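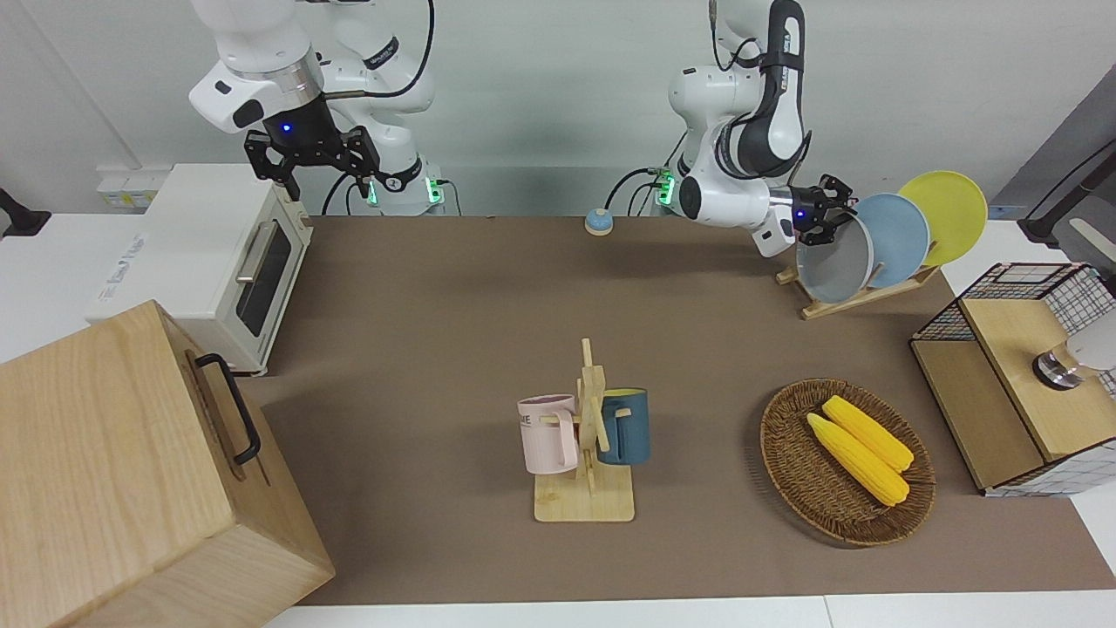

I drove out to the open day at Plustavmont in December expecting to stay an hour, and I was still there when they started stacking the chairs. If you have any interest in whether a machine can put your kitchen in order yet, go next time!

The building used to be a bakery supply warehouse, and the kitchen tables are at the far end, past the coat racks and a very good coffee stand. I went straight there. Two white arms share one tabletop with the kind of things I have at home -- plates in a wooden rack, mugs on a mug tree, a toaster oven, a couple of corn cobs in a wicker tray. I have been reading about this stuff for years and it was a treat to stand next to it.

Torbjørn Dalen ran the afternoon demonstrations and took questions the whole way through, even the rude ones. The first job I watched was a plate coming out of the rack. It is slow. One plate took 33 seconds, start to finish, and a man behind me said his grandson was faster. True enough, but the gripper has to get hold of a thin rim with a second plate close behind it, and when it lifted clear without a clink the whole row of us clapped.

Mugs were harder. Torbjørn explained that the handle is the trouble, and that a mug hung with its handle turned in toward the post gives the arm very little to work with. One attempt ended with the mug swinging on its peg and the arm backing off to try again. It got there on the third go. He told us they had logged 217 mug attempts that month and that 208 had ended with the mug where it belonged, though he was quick to add that the table is always the same height and the lights never change. My kitchen can't promise that.

Somebody asked about the toaster oven. Opening the door works most days, he said, and closing it gently is still on the list. I loved hearing the list. Wet dishes are on it too, and anything in a drawer.

Across the hall Kofi Ansah from Ritthorpe had the shop-floor side, with a single arm moving boxed parts from a bin to a tray. This was much quicker and a bit less fun to watch, but he says small shops could use it now if their boxes are all one size. Mix the sizes and a person still has to stand by. I stayed for two full bins and asked him far too many questions about suction cups (he was very patient).

So, chores yet? A few, on a good table, with someone like Torbjørn close by. I'd still wash up myself tonight, and I came home thrilled anyway.

Parking is free behind the building but fills up early. The kitchen talk runs 30 minutes and there are only two benches, so get there ahead of time if you need a seat.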